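Cleaning and looking after trainers — the quick version

March 9, 2025

People keep asking so I'm putting it all in one place. Most of it is common sense, some of it I learned by wrecking a decent pair. Skim it, find your problem, get on with it.

BEFORE ANYTHING
Laces out. Insoles out. Bang the soles together outside, not over the kitchen bin. Dry mud comes off with a stiff brush, wet mud just gets pushed in, so if they're soaked leave them overnight and do it in the morning.

EVERYDAY DIRT
Bowl of lukewarm water, small squirt of washing-up liquid. Old toothbrush for the mesh, nail brush for the sole. Small circles. Don't drown them. Wipe off with a damp cloth as you go or the suds dry into a tide mark and you'll be doing it again tomorow.

White midsoles: bicarb and a drop of water, mixed to a paste, leave it on for 9 minutes, brush, wipe. Those white melamine sponges work too but they are sanding the surface, very fine sanding, so go easy on anything painted. 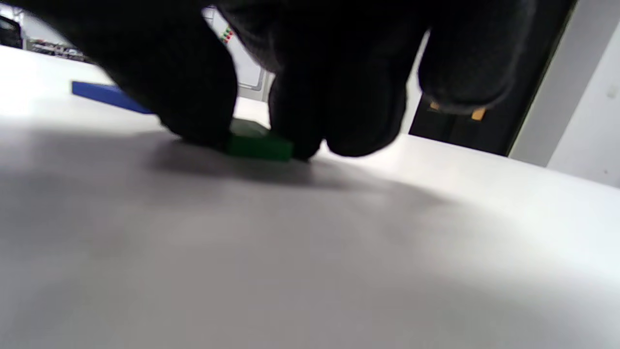

Suede and nubuck get treated completely differently. No water to start with. Brush one way, then the other, then use a suede rubber on the shiny patches. A plain pencil rubber will do if it's a clean white one, the coloured ones can leave a streak. Hold it low and flat between your fingertips, same sort of pinch as you'd use on that little green block, and take short strokes. A knit glove is handy for this as well, a black one like that won't show the muck, and bare fingers leave greasy marks on pale suede. Grease itself: cornflour, pile it on, leave overnight, brush off. Repeat if needed. Salt marks from winter pavements come out with white vinegar on a cloth, barely damp, dab dont rub.

LEATHER
Damp cloth, mild soap, dry cloth. Then a thin coat of conditioner, and thin means thin. I did a pair with far too much once and they picked up every bit of fluff in the house till June. Scuffs on white leather, try plain white toothpaste (not gel) on a soft cloth before you buy anything.

LACES
Soak in hot water with a scoop of oxygen bleach, rinse, hang up. Flat laces — pull them tight between two fingers while they're damp and they dry flat. If the plastic end has gone, wrap clear tape round tight and trim at an angle. Or melt the end with a lighter if they're polyester. Not cotton ones please.

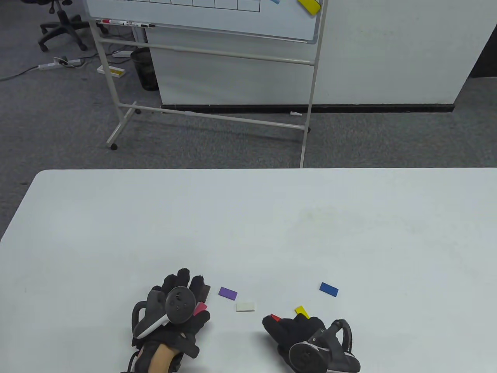 Round laces are a bit more forgiving, just wring them in a towel and leave them. If they keep coming undone the usual trouble is a granny knot. Go round the loop the other way on the second half of the bow. Fixed it for me after years of stopping halfway up Osthorpe hill.

SMELL
Insoles first, that's where most of it lives. Hand wash, dry flat, both sides. Bicarb in the shoe overnight, shake out, hoover the rest. Stuffing them with newspaper helps with damp and does a bit for smell. Freezer trick — tried it, 3 nights, they came out cold and still smelly. Swap pairs if you can, a day off between wears does more than any spray.

Aarne Lehtinen emailed to say he keeps cedar blocks in his. Fair enough, works for wardrobes.

DRYING
Never the radiator. Never the tumble dryer. Glue lets go and the toe starts flapping. Newspaper or old tea towels inside, change them after an hour, stand the shoes on their sides somewhere airy. Keep white ones out of strong sun, they can go yellow and then you're in for a whole different job.

WASHING MACHINE
If you must. Mesh and canvas only, pillowcase, cold, slowest spin, couple of towels in with them. No leather, no suede, nothing with an air unit you care about.

SOLE COMING AWAY
Clean both sides with a bit of surgical spirit, let it dry, rough up with fine sandpaper. Flexible shoe glue, thin layer each side, wait till tacky, press. Elastic bands round the lot or a heavy book on top. Full day before you wear them. Superglue goes brittle and cracks at the bend.

STORING
Out of the loft, out of the shed. Foam crumbles if it's left in heat or damp for years, even if never worn. Cool cupboard, acid-free paper in the toes, no cling film. Put them on now and then and walk round the house.

More on yellowed soles next time, got a pair on the go now and want to see how it turns out before I tell anyone to try it.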